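Cinta correctora Munden, cuerpo amarillo translúcido
Comprada en la papelería Bullier. Uso: apuntes y formularios a mano.

Llevo 2 meses con esta cinta correctora y ya he gastado una entera, así que puedo opinar con algo de base. La uso casi a diario, sobre todo para corregir fechas y casillas en los partes del taller.

Lo bueno: cubre a la primera y se puede escribir encima enseguida con bolígrafo. Con pluma la tinta se corre un poco. En papel fino de 80 gramos no arruga. En papel satinado agarra peor y hay que apretar.

Lo malo: si levantas la punta deprisa, la cinta queda colgando y toca rebobinar. La Adum que tenía antes cortaba más limpio, aunque se atascaba cada dos por tres. Tampoco trae capuchón, y en el estuche acaba cogiendo pelusa.

El precio me parece correcto y el tamaño es cómodo para la mano. No se vende recambio, al menos yo no lo he encontrado, y eso le quita una estrella.

Puntuación: 4 de 5. Volveré a comprarla.
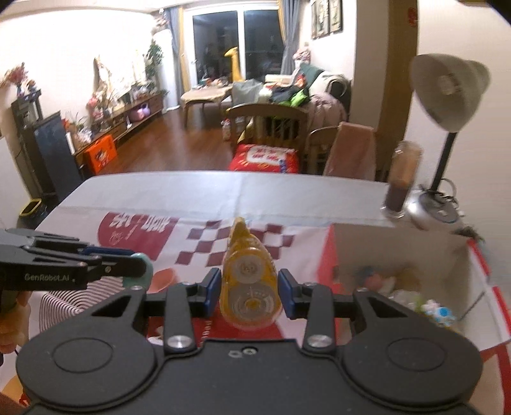

Para saber cuánta cinta queda no hace falta abrir nada. El cuerpo amarillo deja ver los dos carretes, el pequeño y claro del medio y el grande dentado, junto a la base redondeada, así que yo le echo un vistazo antes de salir de casa y listo. La punta es estrecha y entra bien en renglones pequeños.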